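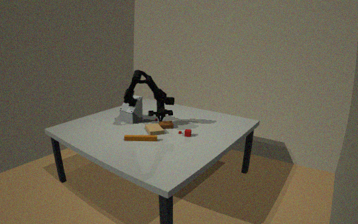

**1/** Spent most of today gathering demos in the simulator for Brilley, our block-sorting policy, and I'm happy to say we now have 689 of them saved!

**2/** Reiko Nagano drove the arm for the morning batch and I took over after lunch (she's so much smoother than me – my grasps wobble all over the place). We kept the wobbly ones that still finished the job, and I threw out 75 where I'd plainly lost the plot.

**3/** The little red cubes are what I worry over. Wooden blocks give you plenty to grab, but a small cube wants the fingers lined up nicely, so we shuffle the layout before every run and try to come at it from a new side.

**4/** Huw Jenkins starts training tonight on the first 495. If you've done this sort of thing with 2 operators, I'd love to hear how you mixed your data – my replies are open!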